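The Patience of a Good Face Oil
By Valbona Petkov | January
4 comments | 9 shares

The founder of Endotholm laughs when I ask how long her first cleansing balm took. "Four winters," she says, pouring us both more coffee, "and I threw out so many jars that my sister started using them for buttons." She had been mixing oils in her kitchen in Tveit, mostly for her own dry cheeks, and she still tests every batch on herself before anyone else gets a dab – usually at bedtime, with the radio on.
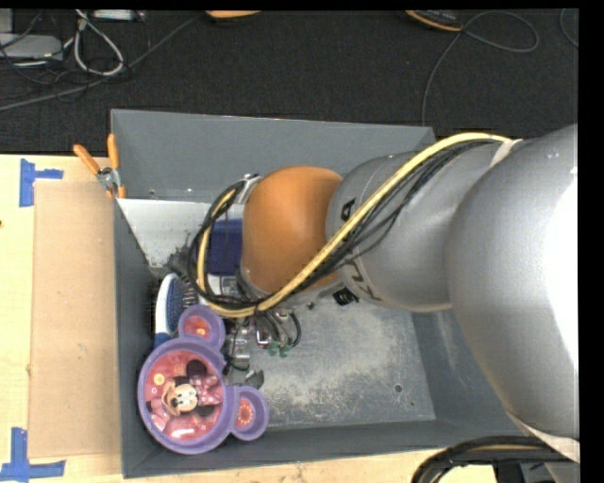 SKIN CARE

I wanted to know about scent, as so many of us with touchy skin have given up on it. "I love perfume, I really do, but I wear it on my scarf," she says. Her new night oil, Jenditz, has none at all, and she made just 1000 bottles for the first run. By the morning we met, 491 were left.

And her own routine? "Balm, warm washcloth, oil while my face is still damp. Then I go to bed!" I have been doing the same all week, and my pillowcase has forgiven me.

Share this story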